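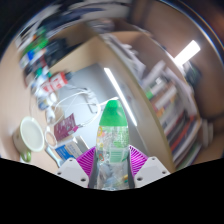 Words by Elias Peltonen
4 Jul 2020 | Features | Robotics

Teaching a machine to pick up a bottle

A plastic bottle is a difficult thing for a robot. It is light, it bends when you press it, and a clear one shows whatever is standing behind it. The bottle with the bright green cap has a crumpled lower part, so the fingers find a different shape there than they find higher up. A person makes this correction without thinking. A machine must learn it from examples, and somebody has to make the examples.

At Kandcombe, a small laboratory on the second floor of a former printing house, this is now most of the daily work. The group wants a robot arm that can tidy a desk, and they decided last August that they would not write rules for it. They collect demonstrations instead. A person takes a gripper in the hand, with a camera fixed on it, and does the task at ordinary speed. The camera sees the two fingers and whatever is between them, and also a large part of the room, bent by the wide lens into a circle.

I spent two days there and was allowed to try. The tool is heavier than it looks in photographs, and my wrist was tired before lunch. The ribbed magenta pads do the real holding. They are a little soft, and the fine grooves help with smooth plastic. My first attempts were poor. I came to the bottle too fast and pushed it over, and then I closed the fingers too high and caught only the cap. The person who was teaching me said that I should keep recording. A failed approach, followed by a good correction, is useful for the system, on the condition that it is marked as such afterwards.

The marking takes longer than the recording. Each demonstration is cut at the beginning and at the end, and then someone writes whether the object was held, dropped or only touched. On my first day the team recorded 198 demonstrations and kept 177 of them. The others were removed for dull reasons: a hand in front of the lens, a start that was too late, a file that did not close properly. I had expected more drama from this part, and I confess that after one hour I was looking at the clock.

What surprised me is how little they clean. On the table where I practised there was a white mug with a green handle, a metal tool, small packages and a good tangle of white cables, with a shelf full of books not far behind. In an earlier project the same people had worked on an empty black table under fixed lamps. The robot learned well there and failed as soon as it was moved to a normal office. Now they want the disorder, and they change it often. The ceiling light is left as it is, with its reflections.

The software which joins the recordings is called Plollon. It calculates from the video how the gripper travelled, so that the arm can later repeat a similar movement with its own joints. It does not like fast turns. When the background becomes smeared, the calculation can lose its place, and for this reason new collectors are asked to move the wrist slowly between one object and the next. I was told this 11 times, I think, and I still forgot it.

The pads are made for the laboratory by Pradetti, a workshop in the same street, and they wear out. A worn pad slips a little, the person squeezes harder to compensate, and the system learns the harder squeeze too. With a thick mug this changes nothing. With a thin bottle it does, and the group now replaces both pads together and writes down the date.

The next collection will be made in private kitchens, where the tables are lower and the light comes mostly from one window. The list of objects is not finished – there is still some discussion about eggs.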